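About Tesberg

Tesberg is a small rental and styling company. We supply rugs, curtains, vases, plants and plain storage crates for parties, school events, shop windows and family celebrations. Customers can hire single items by the day or ask us to put together a full corner, delivered and set up.

The business was started by Lucrezia Greco and Renzo Longo, who began by lending out rugs from a spare garage. Benedetta Greco joined a year later to handle the flowers. We now keep 348 items in stock, and our workroom and warehouse share one building.

How we work

Most jobs begin with a rug. It sets the size of the corner and usually the colors as well. Curtains go up behind it, normally in two shades, and the smaller pieces are placed last. We try every layout in our workroom before it goes out, so the delivery crew has something to copy.

Crates are the item we get asked about most. People want them for gifts, programs, blankets or returned name tags, and a plain plastic crate does the job well. A wide ribbon over the rim makes it fit in with flowers on one side and a plant on the other.

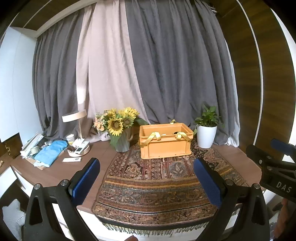 What we rent

Rugs: patterned, with fringe, in small, medium and large. Reds, browns and rust tones are the most popular.
Curtains: floor length, sold out most weekends in September, so please book early.
Vases and planters: metal, ceramic and glass.
Crates: open top, stackable, with or without ribbon.
Flowers and plants: to order. Sunflowers are subject to season.

Orders placed through the Kevus booking page are confirmed by email within two working days. The minimum order for delivery is 11 items. Smaller orders can be picked up from the warehouse.

Our people

Lucrezia Greco plans the layouts and meets with customers. Renzo Longo runs the warehouse and the van. Benedetta Greco buys and arranges the flowers. Ecaterina Nedelcu looks after the fabrics, including cleaning, pressing and repairs to fringe and hems. Lucrezia Fontana answers the phone and does the invoices. If you ask for Lucrezia, please say which one.

Care of the pieces

Every rug is vacuumed on both sides when it returns, and the fringe is combed out by hand. Crates are washed and the bows or loops are taken off and replaced. We ask customers to leave rugs flat until pickup and to keep full planters on the back edge, where they are less likely to be kicked.

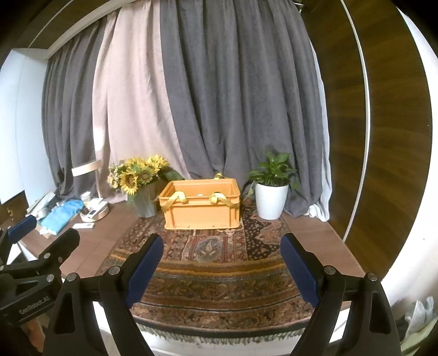
Can I keep the ribbon after the event?
Ribbon is included in the rental price and is yours to keep. Please send back the crate, the vase and the planter.

Prices and stock on this page were last checked on 9 Jan 2024.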